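Reading the Pidari vagus nerve paper so you don't have to. It's the one going around as "earlobe clip restores memory." Long thread. I'm going to be a bit of a grump about it.

Background for anyone who missed it. Pidari makes a clip that sends small electrical pulses through the skin of the ear, where a branch of the vagus nerve runs close to the surface. The pitch is that this wakes up attention circuits in the brainstem and you remember more.

That idea isn't crazy. People have been poking at the vagus nerve for decades, and implanted stimulators are a real treatment for some kinds of epilepsy. Going through the ear is cheaper and nobody needs surgery. My trouble is with the jump from there to "restores memory."

So, the study. 171 people signed up. 138 are in the final analysis. That leaves 33 missing, and the paper gives them one sentence: "excluded for noncompliance or data quality." Which was it, and from which group? The supplement doesn't say. I checked twice.

Why I care: if the clip is annoying to wear (it tingles, some people hate it), the folks who quit the real group may be the tired, distracted ones. Drop them and your average goes up without anybody's memory getting better.

The task was a word list. Study it, wait 7 minutes, write down what you can. Fine as a lab task. It is a long way from where you left your keys, and a very long way from dementia, which the Pidari press release brings up in its second paragraph. 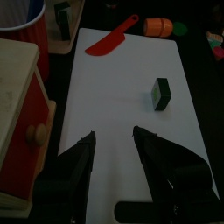

Does the clip group remember more words than the sham group?

By a little over one word on average, and only on the second of the two lists. On the first list the groups can't be told apart.

The authors call the second list "primary." Maybe it always was. But the plan they registered in January talks about "recall performance" and doesn't pick a list. When you have two shots at the basket and report the one that went in, I'd like to see that you called it.

About the sham. The fake version clips to the lobe, the real one clips higher up, in the bowl of the ear. Those don't feel the same. Participants were asked at the end which group they thought they were in. Great question to ask! The answers aren't in the paper.

I wrote to the corresponding author, Honeylyn Ambrosio, and to her credit she wrote back the same afternoon. She says the guessing data "will be part of a follow-up report." I believe her. I'd still have put it in this one, it's a single table.

She also pushed back on me, and I'll pass it on: her view is that lobe placement is the standard sham and reviewers would have complained about anything else. Probably true. A standard can be common and still leak.

Now the brain part, which is what the news stories ran with. They recorded EEG and found a bump in one frequency band during stimulation. The colored head map is very pretty.

Trouble is, the stimulator puts current into the head a few inches from the electrodes. You'd expect to pick some of that up. They ran the Eno cleaning software with default settings to remove it, and the defaults weren't built for this kind of signal. I've used Eno a lot and I like it. I wouldn't trust it here without a test on a melon or a gel head.

(Yes, people do this. You clip the stimulator to something with no brain and see if your "brain response" is still there.)

Also no link between the size of the bump and the number of words recalled. It's on page 11, one line, no figure. If the bump is the mechanism, people with more bump should remember more.

Compare the Halvorsen group's trial on the same nerve. Smaller, duller, no headline. They had 500 trials per person and a sham people couldn't pick out from the real thing, and they got nothing you could hang your hat on. They published it anyway. It got four retweets, and two were me.

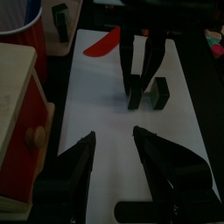 2 November 2019

Somebody's going to say I'm being mean to a small company. Marnetis, which funded the work and owns part of Pidari, isn't that small, and it's selling preorders. Once there's a checkout button I think strangers get to be picky.

What would change my mind, in case the authors are reading:
- dropouts listed by group
- the guessing data
- both lists in the main figure
- the same EEG run on something that isn't a person

None of that is a new study. Three of the four are sitting on a hard drive somewhere.

Bernadette Wojcik points out in my replies that the second list was always tested when people were more tired, so that's where you'd expect an alertness effect to show up. Fair point, and a more interesting story than the one in the abstract. But then say alertness. A cup of coffee does alertness.

For the people asking if they should cancel a preorder: I don't give medical advice and I don't know your ear. If you have a heart condition, talk to your doctor before running current near that nerve. I'm not joking about that one.

Last thing - I don't think anyone here cheated. It reads to me like a decent pilot that got dressed up somewhere between the lab and the press office. I'll add to this thread if the follow-up report comes out.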